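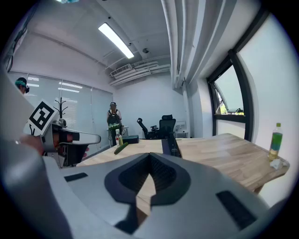
Black mesh office chair with tall back, separate headrest and armrests, at a pale wooden tabletop.

Ponus High-Back Task Chair

The Ponus is a general office chair supplied by Diretard for shared workrooms and meeting rooms. It is intended for staff who remain at a desk for much of the day and who require support for the head as well as the back.

The back is covered in black mesh. The headrest is a separate part and may be ordered with the chair or added later. Armrests are included in the standard price.

Item number: 412
Maximum user height: 200 cm
Seat width: 52 cm at the front edge
Carton: one per chair, base packed separately

Assembly takes about 12 minutes and requires the hex key in the carton. The screws should be left slightly loose until both armrests are in position – they are then tightened in pairs.

Mesh may be vacuumed with a soft brush. Solvent cleaners are not to be used on any part of the chair.

Orders of 70 chairs or more are handled by Lizeth Sotelo in Contract Sales. Orders placed in January ship from the Bendar warehouse.

Related items
Ccori coat rack, black
Roller blinds, pale grey
Low cabinet with open shelving, white
Side table, small, white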